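How does a restaurant kitchen work?
Bivlow Food Learning Centre – pages for younger readers
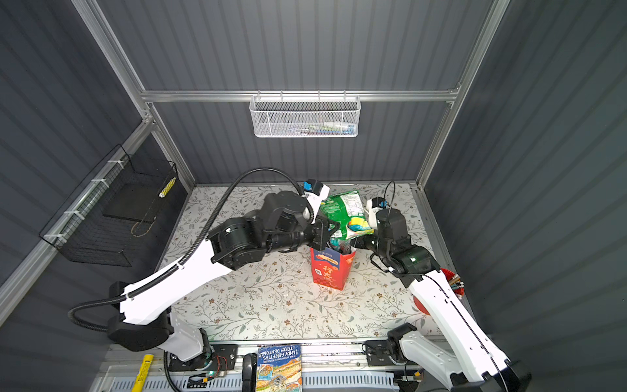 Two robot arms with a green snack bag.

When you order a meal in a restaurant, several people help to make it. Each of them has a job with its own name.

The head chef is in charge. The head chef decides what goes on the menu and tastes the food before it leaves the kitchen. The second in charge is called the sous chef. "Sous" is a French word meaning "under".

Other cooks look after one part of the kitchen each. This part is called a station. One cook may prepare fish, another may make sauces, and the pastry chef makes puddings and bread.

Work begins long before the doors open. At the Tonivier restaurant, the cooks peel and chop vegetables in the morning. On a busy evening they serve 125 meals, and a main course takes about 28 minutes to prepare.

The place where finished plates are collected is called the pass. A waiter takes them from the pass to the table.

Words to remember
Menu – the list of dishes a restaurant offers.
Station – the part of the kitchen where a cook works.
Pass – the shelf or counter where plates wait to be served.

Written by Glenys Tuhiwai. Checked by Dinesh Kaushik.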